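Speaker notes – Are the machines ready for the chores?
Dendville, 14 July 2020

Slide 1. Thanks, housekeeping, 30 minutes with questions at the end. Say up front that this is a talk about small jobs. No warehouses, no cars.

Slide 2. Ask for a show of hands: who has a machine at home that does a chore start to finish? Most will say the dishwasher. Point out that a person loads it and a person empties it. The washing part was solved long ago – the handling part is what's left.

Slide 3. Shop floor. Plister runs the same box past the same arm all day, and it works well. The parts arrive facing one way. Change the box and someone has to come in and set it up again. Ngata tried mixed bins in June and went back to hand sorting after 2 weeks. Don't make this sound like a failure. They learned what they needed to know.

Slide 4. What Vetetti does. We pick one household task and repeat it 400 times before we say anything about it in public. Go slowly on this slide, people like to write it down.

Slide 5. Putting a cap back on a bottle. Pause here. Everyone in the room can do it while talking on the phone. For a machine it means finding a clear object against a pale background, picking up something small and flat, lining up the threads, and turning without squeezing. Thin plastic gives when you grip it. If there's water in it, a bad grip can push the water out of the top.

Slide 6. My answer to the title: some chores, in some rooms, with someone nearby. I'd give it 8 more years before I'd leave one alone in my kitchen. Expect pushback on that number. Leave slide 5 up again during questions, then take the front row first.

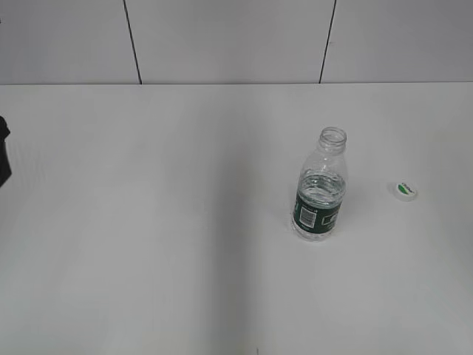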